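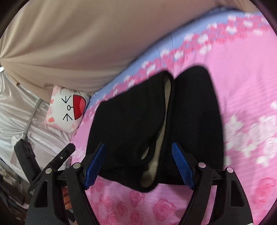 The Kudomstead Robotics Club spent July on one task, folding clothes, and this page collects pictures from the work. Members used a hand-held gripper to record folds that our arm, Ondau, will later be trained on. We started with towels and then moved on to garments. Dark clothing is hard for Ondau's vision code, so a good share of the recordings use black pieces on a printed sheet, with the blue finger pads closing on the lower edge of the fabric. A lining that shows along a fold helps, and the labeling team marks it when it is there.

The club recorded 366 folds for the month. Each one is saved with the name of the person holding the gripper and the type of item. Yufang Feng wrote the script that sorts them, and it also throws out any recording where the jaws never close. We set aside 80 folds for testing and will not train on those.

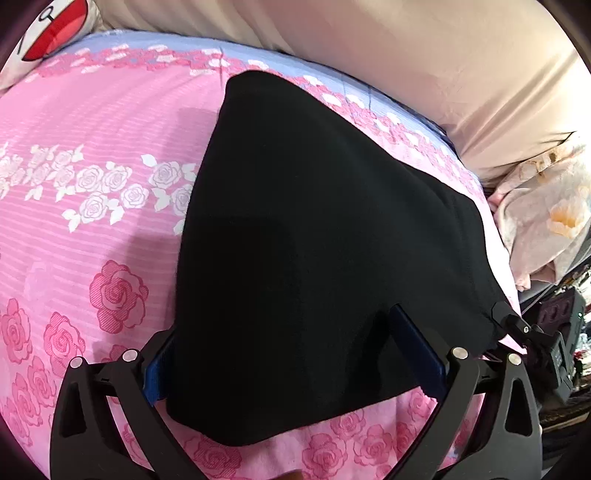
Folded black cloth held between the two blue pads, on the rose-print sheet.

Grip position was the main thing members had to practice. If the fingers take too little cloth, the fold slips, and if they take too much, the sheet comes up with it. New members did towels until they could do both sides the same way.

The trained version goes to the Flukotow student meet, where teams fold two shirts and two pairs of pants against the clock. Our entry is listed under the team name Karaca. Members who want to record more folds in the fall should sign up with Yufang and bring clothes without buttons or zippers.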